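Features > Visits > Grandoncombe

Inside the Lasley pressing plant
By Nadège Poulain
15/08/2019

The Lasley plant in Grandoncombe opens its doors to the public once a year, and I went along with a group of 10 readers who had signed up in May. The plant presses vinyl for small labels. Most of its work this summer is reissues, including the first two Dakico albums, which have been out of print since 93.

We started in the cutting room. The lathe is older than most of the staff and runs at half speed for the longer sides. The engineer played us a test cut of a Farina single, then the same track from the digital master. The cut had less top end, and she said she wanted it that way. 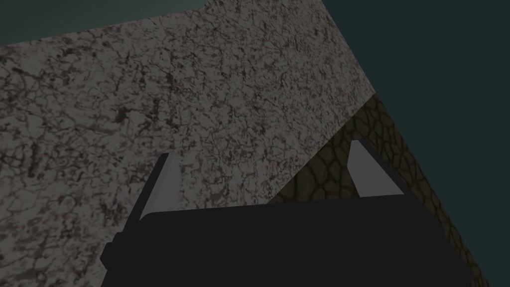
Gripper and speckled stone surface.

After that came the presses. There are 4 of them, and 3 were running. It's loud in there and smells of hot plastic. A puck of vinyl goes in between the labels, the press closes, and the trimmed record comes out onto a spindle. One in every batch goes to a listening booth, where someone plays it all the way through on headphones – both sides, no skipping.

Lunch was sandwiches in the sleeve store. We were allowed to buy overstock at the end, and I came home with a Farina 12-inch and a compilation I'd never heard of. Side two is better than side one.
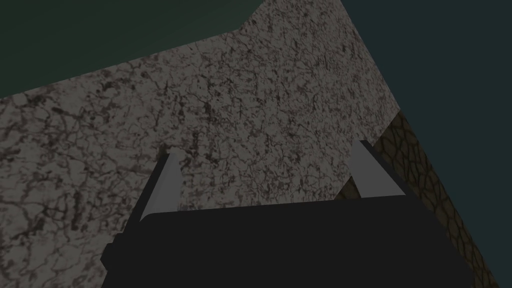

Can a band order a short run directly from the plant?
Lasley takes orders from bands as well as labels, but the audio has to be sent as separate files for each side.

Last updated: Thursday evening, with the Dakico reissue details corrected.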